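Greifer verliert Klötzchen, Pads oder Kraft?
Forum > Eigenbau > Arme und Greifer
Seite 1 von 1

venla_t
moin zusammen, kurze frage weil ich nachher wieder in die werkstatt will. Arm ist der Lukska Bausatz, Greifer selbst gedruckt, Finger V5. Zugreifen klappt, anheben klappt, und beim Drehen vom Handgelenk rutscht mir der Stein raus. Nicht immer. Von 200 Versuchen am Stück sind 93 sauber durchgelaufen, Rest Müll.
Servo wird nicht heiss, Strom sieht normal aus. Jemand ne Idee?

ustyna.iv
Welche Pads? Und welcher Griffpunkt, mittig oder oben an den Noppen?

venla_t
Pads sind so ne Gummimatte mit feiner Struktur, von Fasport, zugeschnitten und mit Kontaktkleber drauf. Griffpunkt eher oben, hab ich so aus der alten Version übernommen.

Klotzkopf
oben an den noppen ist quatsch, sorry. da hast du unten den ganzen hebel dran hängen. greif tiefer

ustyna.iv
Seh ich auch so. Zusätzlich: prüf mal ob die Finger überhaupt parallel schließen. Bei gedruckten Gelenken hast du schnell Spiel und dann trägt nur noch die Spitze.

saimi_baut
Tiefer greifen ja, aber ich würd zuerst an die Kraft ran. Der Lukska regelt im Auslieferungszustand viel zu früh ab. Bei mir stand der Wert auf 30, das reicht grad mal für Schaumstoff.

Klotzkopf
kraft hochdrehen ist immer der erste tipp hier und danach kommt der thread "servo abgeraucht". erst mechanik, dann software

saimi_baut
Hab ich hochdrehen ohne Limit geschrieben? Nein. Stück für Stück, mit Strom im Blick. Läuft bei mir seit November so.

venla_t
bitte nicht streiten :) hab die Handgelenkkamera laufen, Finger ganz auf, oranger Stein weiter hinten rechts. Von da fährt er los.

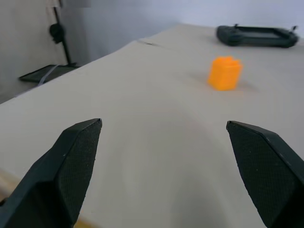 Zuletzt bearbeitet von venla_t um 21:14 Uhr, Grund: Bild nachgereicht

Falls wer wegen dem Belag fragt, die Struktur geht an der Innenseite durch, aussen ist alles glatt. Ach so und der Stein steht hochkant, so soll er auch gegriffen werden. Liegend wärs einfacher, weiss ich.

ustyna.iv
Danke, hilft. Deine Spitzen sind ziemlich stumpf und schräg. Wenn die beim Schließen nicht genau fluchten, hast du am Ende ne Kante und keine Fläche am Stein. Mach mal die Papierprobe: Streifen zwischen die Finger, zu, ziehen. Einmal vorne, einmal weiter hinten.

tuulikki_k
Staub auf den Fingern! Die hellen Pünktchen da. Meine Pads haben nach jeder Druckerei in der Nähe nachgelassen, Isopropanol und gut wars. Kostet nix, würd ich vor allem anderen machen

Klotzkopf
wegen dem bisschen staub verliert der doch nicht die hälfte

tuulikki_k
Bei Gummi schon. Probiers aus bevor du es abtust.

saimi_baut
Andere Sache, die Unterlage. Hinten am Rand ist ne kleine dunkle Stelle, sieht nach Knick aus. Wenn die Auflage nicht plan ist, steht der Stein je nach Platz anders und dein Griffwinkel passt nicht mehr. Ist das festgeklebt?

venla_t
nur an den Ecken mit Tape. Der Knick ist bekannt, da stell ich nichts hin. Aber stimmt, ich kleb das mal ordentlich.

O_Mustonen
Was nimmst du zum Erkennen? Der Stein glänzt ja ordentlich, bei Licht von oben hatte ich mit Orange dauernd Ausreißer an der Oberkante. Dann fährt er zu hoch an und du denkst es liegt am Greifer.

venla_t
Farbschwelle, ganz simpel, und dann Mitte vom Rechteck. Oder was ich für die Mitte gehalten hab... schau ich mir an, der Offset nach oben steht da noch aus V4 drin. Hmpf.

ustyna.iv
Siehste.

venla_t
so, Zwischenstand. Papierprobe: vorne hält, hinten zieh ichs locker raus. Also schließen sie nicht parallel, Ustyna hatte recht. Pads abgewischt, Offset raus, greift jetzt gut tiefer. Kraft hab ich noch nicht angefasst. Serie mach ich erst wenn die Gelenke neu gedruckt sind, sonst mess ich wieder alles durcheinander.

Klotzkopf
nimm gleich buchsen statt gedruckter bohrungen. die von cowie passen beim lukska ohne aufbohren

saimi_baut
Die Cowie haben bei mir nach ner Weile geklappert. Flalex ist enger, muss man aber einpressen und dabei reisst gern mal die Wand.

Klotzkopf
dann hast du zu dünn gedruckt

saimi_baut
Wandstärke war nach Anleitung.

venla_t
ich bestell beide, die kosten ja nix. Meld mich wenn der Greifer wieder zusammen ist

tuulikki_k
Und schreib dazu ob du vor der Serie nochmal gewischt hast, würd mich echt interessieren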